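Sorting Out the Workroom Keys
Project report, Practical Organization course
Lakbridge, April 2019

1. Background

Our course asked each group to find a small job that had been put off for a long time and to see it through. We chose the keys at the Gomwood workroom. The building has lockers, cabinets, display cases and two storage rooms, and over the years the keys for all of these had ended up in a drawer, a coffee can and a box on top of the refrigerator. When we emptied all three we had 267 keys. Many had no label, and some of the labels that were left did not match any lock in the building.

The goal was to end up with one set of keys that work, each one marked and on its own ring, and to write down what opens what.

2. Materials

We already had plain split rings in the supply cabinet, stored on a metal ring gauge. Buying loose rings was the other choice. The Bowen hardware store sells them in bags of 1,000, but that was far more than we needed and the bag came in one size only. Using the gauge meant we did not have to open a new package.
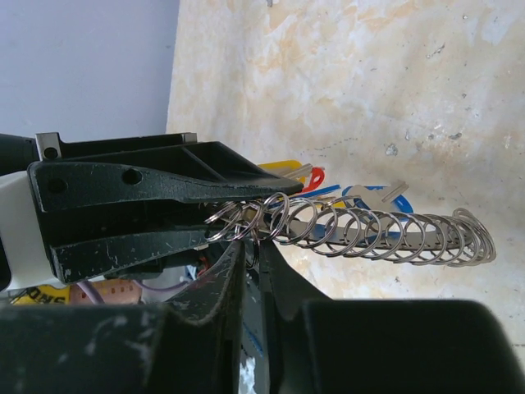 For telling keys apart we settled on color. Plastic key heads in red, yellow and blue were easy to get and can be recognized from across a table. Red was for storage rooms, yellow for cabinets and blue for lockers. Display case keys were left plain because there were so few of them.

We also used a notebook, a roll of paper tape and a fine marker. The tape did not hold up well on metal. It came off after a few days of handling, so we stopped using it for anything except temporary numbers.

3. Work area

At first we sorted on the long table in the hallway. This was a mistake, as people kept putting bags and coats down on top of the piles. We moved to a small walled area with a marble-patterned surface. The walls on three sides kept small parts from rolling away. The pattern is pale, but it has orange and beige veins in it, and a thin ring can be hard to find against them. Cloth items were kept toward the back, folded, hung up or put in a tray.

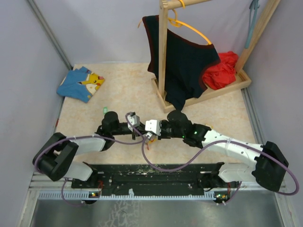

4. Method

Each key was tried in every lock of its type. A key that turned was given a number, entered in the notebook and set to one side. A key that did not turn in anything went into a jar. We did not force any of them.

After that came the rings. Ring size matters more than we expected. A ring that is too small will not let two keys lie flat next to each other, and a big one gets caught in a pocket. We tried several sizes on the same pair of keys before deciding. The numbers printed on the rim of the gauge were useful here, as we could write the size in the notebook and go back to it later.

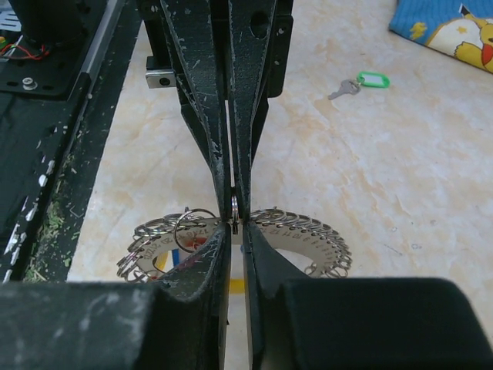
Figure 3. The ring gauge with its split rings, and numbers on the rim.

Opening the rings was slow work. A fingernail is enough for the larger ones. For the small ones we used the end of a flat screwdriver, and later a staple remover - the second was quicker and did less damage to the wire.

5. Results

We matched 118 keys to a lock. The rest went into the jar, which is now labeled and kept at the Plestness office in case an old cabinet turns up. Three locks still have no key at all.

The most common problem was duplicates. One cabinet had nearly a dozen copies of its key, and another that is used every day had only one. We kept 2 copies for each lock where we could and put the extras in envelopes.
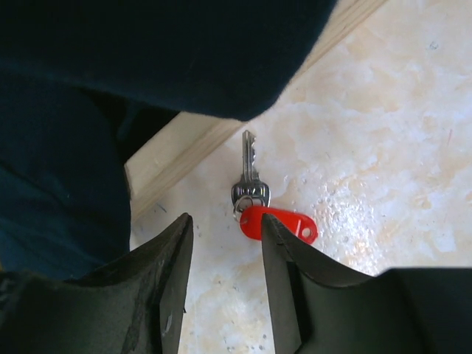 Single keys were the ones most easily lost. A key on its own slides under cloth or paper and is then missed when the table is cleared. From the second week on, a matched key went onto a ring right away, even if the ring had to be changed later. After we made that rule, no matched keys went missing.

6. What we would change

The notebook should have been set up by room from the start. We wrote keys down in the order we tested them and then had to copy the whole list over. The color system works, but blue covers too many lockers, and a second shade would help.

The three locks without keys have been reported to the building office. The next check of the full list is planned for November.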